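Sweeping up dry beans

8 January 2019

The pantry shelf in the apartment has been on my list since November. It holds the dry goods: beans, rice, lentils, a bag of something yellow I bought at the Sqalli market in Dolville and never labeled. Most of it was in the bags it came in, folded over and held shut with rubber bands. Rubber bands dry out. Two of mine had snapped, and a bag of small red beans had tipped over on its side and let go of a good part of what was in it.

I took everything off the shelf and put it on the table. Then I moved the bag and the rest of the beans went on the floor.

The kitchen floor is the original one from 1980. It's sheet flooring with a raised pattern, and small round things settle in the low spots. A big broom skips right over them. It also flings beans, which are hard and light, and they go under the stove. I've tried the vacuum on this kind of spill too. It works but it makes a terrible racket in the hose, and I can't save any of the food that way, in case I want it for something.

What does work is a short brush and a dustpan with a rubber lip. I had an all-plastic pan for years and there was always that line of dust left behind when you lifted it. The lip bends down and closes the gap. Mine came from Davolard, the hardware store next to the bus station, and I went in there for picture hooks.
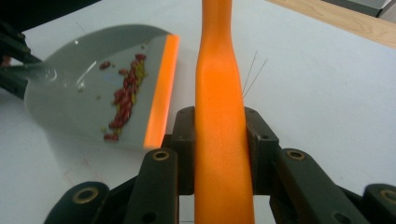 Davolard themselves say to replace the pan when the lip gets stiff, and not to store it standing on its edge. The clerk told me this while he was ringing it up, and said most people put it away lip down and then bring it back complaining that it curls. I've been hanging mine from a nail.

A few things about the sweeping itself. Short strokes, toward you, with the brush almost flat. If you lift it at the end of the stroke, the beans jump. Do the edges of the room first and bring everything to one place. Set the pan down ahead of the pile and leave it there, and bring the pile to it. With beans you want to tip the back of the pan down a little before you stand up or they roll straight out again. I have done that more than once.

I didn't eat the ones off the floor. I know people who would rinse them and cook them, and dry beans do get a long boil. I put them in a jar to use as pie weights.

The rest of the shelf went back in glass jars. I bought the 700 ml size from Plurkia, the kind with the wide mouth, and a one-pound bag of red beans doesn't quite fit in one, so there's a leftover handful that goes in soup this week. The lentils fit. The rice needed two jars and I'm not happy with how that looks, but it's fine.

I wrote the names on masking tape, with the month I filled them. The yellow stuff I'm going to cook a spoonful of and find out. It might be millet.

The shelf liner was sticky on the left side where the syrup used to be, so I pulled it out and washed the wood with warm water and dish soap. It has to dry overnight before I put new liner down. The jars are on the counter until then. Next is the cabinet with the lids in it.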